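This site uses cookies to remember your preferences. By continuing to read you agree to our cookie policy. Accept | Settings

My great-aunt Nayeli Huanca kept every letter anyone ever sent her, and when she passed away at 91 they came to me in four shoeboxes tied with kitchen string. I put off opening them until August, when the house was quiet and I'd run out of excuses (I even cleaned the oven first, which tells you something!).

I had expected mostly birthday cards, and there are plenty of those. But the second box was nearly all from her cousin Fredy Arboleda, who left home as a young man to work in a bakery in Cotmont and wrote to her for 30 years.

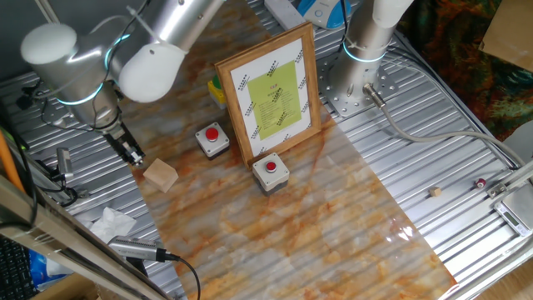

Fredy's handwriting is dreadful, I have to say, and he wrote on whatever he had, so I've spent a good many evenings with my reading glasses pushed up against a lamp. He writes about flour prices and his landlady's bad piano playing, and then right in the middle he'll ask whether Nayeli still sings while she hangs the wash. She did! I remember it so well, that high wobbly voice coming over the fence, and I'd had no idea anyone so far away was thinking of it too.

There's one letter I keep going back to, five pages long, written the winter his mother died. He couldn't get home for the funeral, so he asks Nayeli to tell him everything, who came and what they ate and whether the road was muddy. I'd give a lot to read her answer. My sister thinks Fredy's daughter might still have his papers somewhere in Tromdale, and I've written to the last address we had for her. 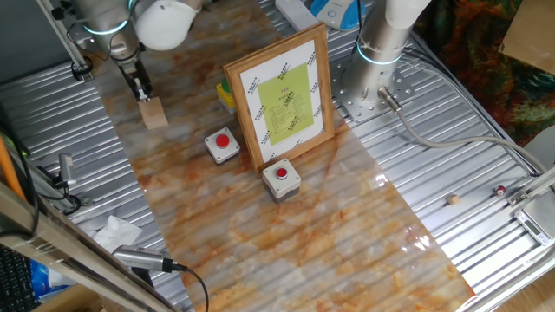 The name on the back

One small puzzle, in case any of the cousins are reading. Several of the envelopes have "Villca" penciled on the back in Nayeli's neat writing, with no first name. Mom says it was a neighbor who carried the mail up from town, but my uncle is just as sure it was the family she boarded with before she married. If you remember either one, please leave me a comment or call in the evening, after supper. I still have two boxes to go.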